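Household tips: sorting jewellery with a pair of hand-held grippers

Notes from Rafferty Strickland, Staltasstead. Updated June 4, 2020.

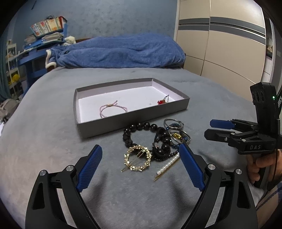
How many times should one sorting job be recorded before moving on to another?

Record it 26 times with the same set of pieces, then change the set. Further runs with the same pieces add little, and the operator starts to repeat one path from habit.

The notes below apply to small items handled on a bed or table at home, for a system that learns from recorded demonstrations.

Surface
A smooth fleece blanket stops beads from rolling and lets the finger tips press down slightly under a thin piece. Pull it flat before each run. A deep crease will hide an earring hook, and a tip that catches in the crease drags everything with it. Hard tabletops are useful as a second condition, but log them separately.

Tray
The lid of a gift box is enough. Shallow walls are best, as the jaws have to come in low. Keep it still with a strip of double-sided tape if it slides. Leave a piece or two in it at the start of some runs, so that the system sees a partly filled tray as well as a bare one.

Order of work
Large beaded bracelets first, then bangles, then clips and pins. Where two bracelets overlap, hold the lower one with one gripper and lift the upper with the other. Take a long hairpin by the decorated end. Gripped halfway along the pin it will swing.

Corded bracelets with loose ends are slow. Close on the knot or the bead and leave the ends alone.

Errors
Keep dropped pieces in the recording if you pick them up with the gripper and carry on. Discard the run if you used your fingers. Petro Nazarenko, who checks the Zostau files, rejected 19 of my first batch for this, and I agree with him on all but 2.

Pace
Slower than feels natural. Pause with the jaws open over the piece, close, pause again, lift. Do not jerk the wrist to free a tangled strand. Put it down and take a new grip.

Layout
Tip the pieces out afresh each time. A pile arranged by hand tends to look the same in every run, with the easy piece at the front. Move the tray to the other side at the halfway point.

Care of the tools
Wipe the finger pads with a damp cloth after a session and let them dry. Hair and fleece fibres collect on the texture and weaken the grip on metal. Check the screws at the base of the pads every 200 runs.

Lighting notes for darker rooms will be added in October.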